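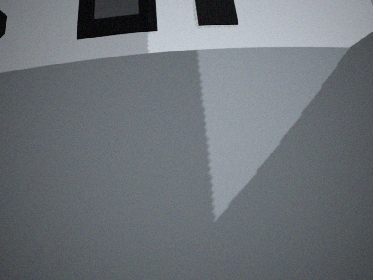 3. Materials and Methods

3.1 Sample collection

Honey was bought directly from beekeepers in two valleys, Lendine and Cludska. The valleys lie side by side and share most of their spring bloom, but Cludska has a second flow from heather late in the season and Lendine does not. We asked each beekeeper for one unheated jar from the most recent harvest, taken from the settling tank and closed without further straining. In total 686 jars were received. Jars that arrived cracked, leaking, or without a harvest date on the label were left out before any measurement was made.

Each jar was given a number on arrival and the beekeeper's name was kept in a separate list held by the second author. The people who made the measurements worked only from the numbers. Jars were stored in the dark at 4 °C until January, when the first round of measurements began. Honey that had set hard in storage was softened in a water bath and stirred by hand with a glass rod until no lumps could be felt. We did not use a microwave for this step at any point.

3.2 Water content

Water content was read with a bench refractometer. A drop of honey was placed on the prism, the cover was closed, and the reading was taken after the temperature display had settled. Three readings were made per jar and the middle one was used. If the highest and lowest readings differed by more than half a percentage point, the jar was stirred again and all the readings were repeated.

Foam was a larger problem than we had expected from earlier work. Stirring carries air into the honey, and small bubbles on the prism blur the line between the light and dark fields. Jars with visible foam were left to stand overnight with the lid on. A few of the heather honeys from Cludska held their bubbles even then, as heather honey forms a gel when it is left still. For these we pressed a small amount between two glass slides before moving it to the prism. 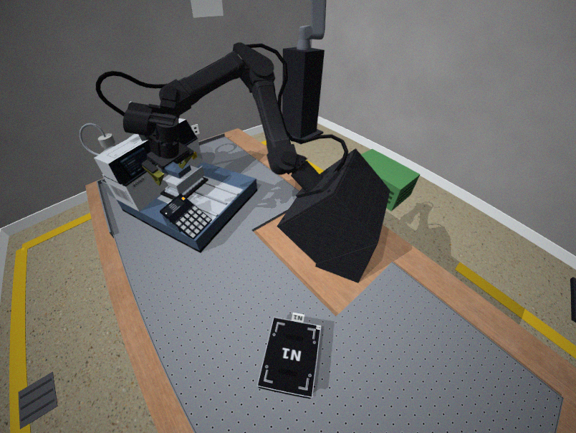 The readings were entered by hand into the record sheet and copied into the data file at the end of each session. Harish Panicker checked the file against the sheets. Where the two disagreed, the sheet was taken as correct unless the value was plainly impossible, in which case the jar was measured again.

3.3 Pollen counts

Pollen was separated from the honey by dilution in warm distilled water and spinning in a centrifuge. The liquid was poured off, the sediment was washed once, and the remaining material was spread on a slide and left to dry under a cover. Slides were mounted in glycerin jelly and sealed with clear nail polish.

Grains were identified at the level of genus where possible and at the level of family in all other cases. We used the Mudaliar reference set, which covers the main nectar plants of both valleys and most of the wind-pollinated trees. It has few garden plants, and this matters for jars from hives near villages. Grains that did not match anything in the set were entered as unknown and sketched. The sketches were later compared with each other so that an unknown type appearing in several jars could be given a single label.

Broken grains were counted only when more than half of the outer wall was present. Clumps were skipped if the individual grains could not be told apart. Both rules lower the count for willow, which in our slides tended to clump, and the willow results in Section 4 should be read with that in mind.

3.4 Color and conductivity

Color was measured on clear, liquid honey in a square cell with a path length of one centimeter. Cloudy samples were warmed and measured again, and if they remained cloudy no color value was entered. Electrical conductivity was measured in a solution of honey in distilled water, with the amount of honey worked out from the dry weight. The probe was rinsed between jars and checked against a standard solution at the start and end of each session.

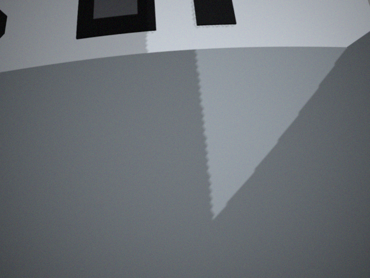
Conductivity is the more useful of the two measures for separating blossom honey from honeydew honey, and we relied on it whenever the two disagreed. Color shifts with storage and with the age of the comb. Two beekeepers in Lendine told us that they reuse dark brood comb for honey in poor years, and their jars were darker than the pollen alone would suggest. These jars were kept in the data set.

3.5 Beekeeper survey

A short written survey was sent with the empty jars. It asked about the number of hives, the distance to the nearest cropped field, whether the hives had been moved during the season, and whether sugar had been fed after the start of bloom. Answers were free text. Karthikeyan Sastry coded them into groups, and a second coder repeated the work on 100 surveys drawn at random. Most differences concerned the question about moving hives, where a shift of a few yards within the same orchard had been coded in two ways. We settled on treating any move within the same property as no move.

3.6 Statistical treatment

The two valleys were compared using a permutation test with 2000 shuffles, run separately for water content, color, and conductivity. Beekeepers who sent several jars were treated as one unit, and their jars were averaged before the test. Pollen types found in only one jar were grouped under "other." Missing values were left missing. The record sheets and the coded survey answers are held in the Dondix archive and can be requested from the second author.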